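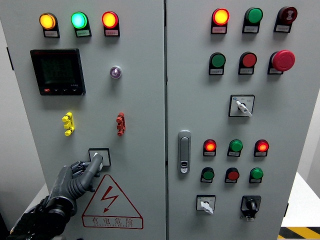

Figure 3. Contact phase of a switch demonstration. The hand holds the white handle of the rotary switch on the left door of the control cabinet. Head view.

4. Collecting Demonstrations

4.1 Task and workspace

All demonstrations used in this paper were recorded at the Grellholm site on one electrical control cabinet. The cabinet has two hinged doors carrying pilot lamps, pushbuttons, rotary switches and an emergency stop. The task set covers the rotary switches and the pushbuttons. The emergency stop was left out of the task set and treated as an object to avoid, as were the door latch and the two terminal connectors above the switch on the left door.

Figure 3 shows the part of the task that gave us the most trouble. The handle is small relative to the fingers, and once the hand has closed on it the operator loses sight of much of the contact area. The wrist also comes close to the warning sign printed below the switch, and in several early recordings the heel of the hand rubbed along the door while the fingers turned the handle. The turn succeeded in these recordings, but the force data were of no use, as friction against the door could not be told apart from the resistance of the switch. We discarded them and asked operators to keep the wrist clear of the panel.

An episode starts with the arm at a rest pose below the level of the switch and ends when the hand has let go and returned to that pose. The operator marks four events with a foot pedal: start of approach, first contact, end of turn, and release. Pedal marks are late by a variable amount, so they were used only as a first guess and then moved to the nearest change in finger torque.

4.2 Remote control interface

The operator wears a pair of Zata gloves and a headset that shows the head view of the robot. Finger joint angles are read from the glove and mapped to the joints of the robot hand by a fixed table, fitted once per operator. Wrist position and rotation come from a tracker on the back of the glove. Motion of the arm is relative: the operator presses a clutch, moves, and lets go of the clutch to bring the arm back to a comfortable position. The clutch was used heavily during approach and hardly at all during the turn.

We considered mapping fingertip positions instead of joint angles. In a pilot with Gobnait Mac Mathúna as the only operator, the fingertip mapping gave better pinch grasps on free objects but made the thumb jump when the hand was nearly closed. On a handle of this size the hand is nearly closed for the whole of the turn. The joint mapping was kept for that reason and was not changed afterward.

Commands are sent at the full rate of the glove and filtered on the robot side. The filter adds a small delay, which operators noticed on the first day and had stopped mentioning by the third. A speed limit on the wrist applies whenever the hand is within a set distance of the door surface. The limit cannot be lifted by the operator. It makes the approach slower than it needs to be, and the policies trained on the data inherit this slowness (Section 6.2).

4.3 Guidance by hand

For comparison, a smaller set was recorded without the gloves. A person stood next to the robot, held the forearm, and led it to the switch with the arm in gravity compensation. The fingers cannot be led in the same way. They were opened and closed by a three-position trigger held in the person's free hand, giving a fixed open shape, a fixed pre-grasp and a fixed grasp.

Guided episodes are shorter and their wrist paths are smoother. They have two drawbacks. The body and arms of the guiding person enter the head view, and masking them removes part of the door as well. The contact forces measured at the wrist also include those applied by the person, so the force channel was dropped from guided episodes altogether. Policies trained on guided episodes alone learned to reach the handle but often closed the fingers too early, with the thumb resting against the face plate instead of on the lever.
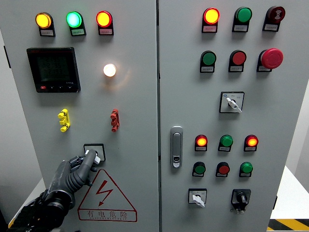
Finger placement was not prescribed in the remote control sessions. Operators were told to take hold of the handle in whatever way let them turn it without slipping, and two habits formed. Some brought the thumb and index finger to the handle and turned mainly from the wrist. Others closed more of the hand around it, letting the fingertips reach over the plate. The second habit is more tolerant of a poor approach, because the fingers find the handle even when the palm is off center. It also hides the handle more completely from the head view, and the policy then has to rely on joint torque to tell whether the lever has moved.

We did not sort episodes by habit before training. A single policy trained on both shows no visible averaging between the two; it commits to one during the last part of the approach and stays with it. Which one it picks depends mostly on the height of the wrist at that point.

4.4 Operators and sessions

There were 13 operators, all without earlier experience of the glove. Each had one practice session, which was not recorded, followed by recorded sessions of fixed length with breaks in between. Collection began in July and the last session used in this paper was held on September 4, 2023. Operators were free to stop a session at any time, and a session stopped early was kept if it held at least 10 complete episodes.

The switch was set to its start position by hand before each episode. The doors stayed closed and latched throughout. The robot base was moved between sessions within a marked area of the floor, so that the angle at which the head sees the right door changes from one session to the next. Within a session the base was fixed. No attempt was made to control the state of the lamps on the panel. Their appearance differs between episodes, and in early models the policy used it as a cue. Random changes of brightness and color over patches of the door during training removed most of this effect – we did not find a setting that removed all of it.

4.5 Filtering and labels

The final set, which we call Judo, holds 1,623 episodes after filtering. An episode was removed if the hand touched a control other than the target, if the handle slipped out of the fingers during the turn, or if any stream had a gap longer than 300 ms. Slips were the most common cause. They were found by comparing wrist rotation with the final position of the lever, read from the video by a person.

Episodes with a failed first grasp followed by a good second one were kept. We had at first removed them, on the view that hesitation in the data leads to hesitation in the policy. With these episodes removed, a policy that missed the handle would go on to rotate the wrist in free air and then retract. With them included, it usually backs off a short distance and closes again. The recovery is crude and is sometimes repeated several times, but it is present, and we know of no other part of the data from which it could have been learned.

Each episode carries a short text label naming the door and the target, for example "turn the switch on the left door." Labels were written by the person checking the video, without sight of the instruction given to the operator, and episodes in which the two disagreed were checked again. Most disagreements concerned the two rotary switches at the bottom of the right door, for which "left" and "right" had been read in relation to the robot by some people and in relation to the whole cabinet by others. The labels now name the door first in every case.

4.6 Data streams

Every episode contains the head view, the joint positions and torques of the arm and hand, the wrist force reading, the raw glove signal and the corrected event marks. All streams are stamped by the Wako controller on arrival. The offset between video and joint data was measured at the start of each session by having the operator close the hand sharply in full view of the head camera, and was corrected offline. The raw glove signal is not used in training. It is kept so that the joint table can be refitted later, should a different hand be mounted on the same arm.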